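Notebook, tableware bench
7/3/24
Written up by Natalie, with bits from Howard and Yeison

Picking this up from where I left off, with the shelf order for the bowls still not settled and Lucienne wanting an answer before the Hebden people come back to us. I had meant to do the glaze notes first, but the bowls were already out on the bench when I got in, and once I start looking at color I can't think about anything else, so glaze notes will have to wait for another page.

What we're trying to decide is simple enough to say and has taken us ages. The Pernero set goes out as six bowls, one of each color, and we need a layout for the card that goes in the lid, plus a stacking order so that whoever opens the box sees something cheerful on top. Howard likes the idea of running from warm to cool. I tried it his way and it's handsome but a bit stiff, like a paint chart. Yeison said to mix them up and see which colors get along, and I have to say I enjoyed that a lot more (I could have gone on until lunch, and very nearly did).

The mixed layout I like best so far has orange and pink at the back, dark green tucked in below and between them, then blue, cream and red along the front. The green is doing far more work than I expected. With orange on one side and pink on the other it calms the pair of them down, and it gives your eye somewhere to rest before you get to the front row. The cream does the same job lower down, between the blue and the red. I want to keep it in the middle of that row whatever else we change.
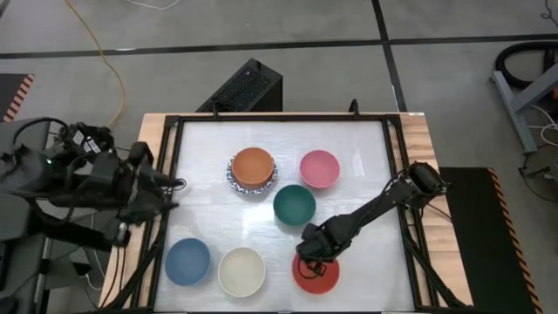

3 min read

The orange bowl is on the little blue-and-white plate with the scalloped rim, and I'm very taken with the two together. Howard thinks the pattern fights with everything else, and he may be right when all six colors are out, but for a single place setting I think it's lovely. The blue in the rim picks up the blue bowl at the far left of the front row, so the plate doesn't look as if it wandered in from somebody's kitchen cupboard. I'd like to try the same plate under the cream one, and maybe under the dark green, before we rule it out.

A note about the white top, as Alfie asked. The frosted surface is much kinder to the colors than bare wood. On wood the orange goes brownish and the red goes heavy, and I spent most of last October thinking we had a bad red when we only had the wrong table. Please do all color comparisons on the white from now on, and write down which lamp was on. I know I forget too.

Stacking. Going by eye the pink looks slightly smaller than the orange, so Yeison and I need to put calipers on both before we write anything on the card about nesting. If there is a real difference it should go inside the orange, and then the top of the box is pink, and Lucienne will be delighted because she has been rooting for pink from the beginning. If they come out the same we go back to cream on top, my own favorite, though I'm trying not to let that count.

Cards: Morkar will print 1,000 at the price they gave us, and they want the layout as a flat drawing. Alfie has offered to do it. Alfie, please leave more room around the green than you think it needs! The last proof had everything bunched up and it looked crowded even at full size.

Box liners: 33 left of the old Proltness ones, enough for the samples. I'd use them up before ordering more.

Still to do:
Measure pink and orange, rim and foot
Try the plate under cream, then dark green
Ask Howard to lay out his warm to cool version again so Lucienne can see both
Find the glaze notes I put down somewhere near the sink
Reply to Hebden about the plate, one per set or sold separately

Howard adds: happy with the green where it is. Still not happy with the plate.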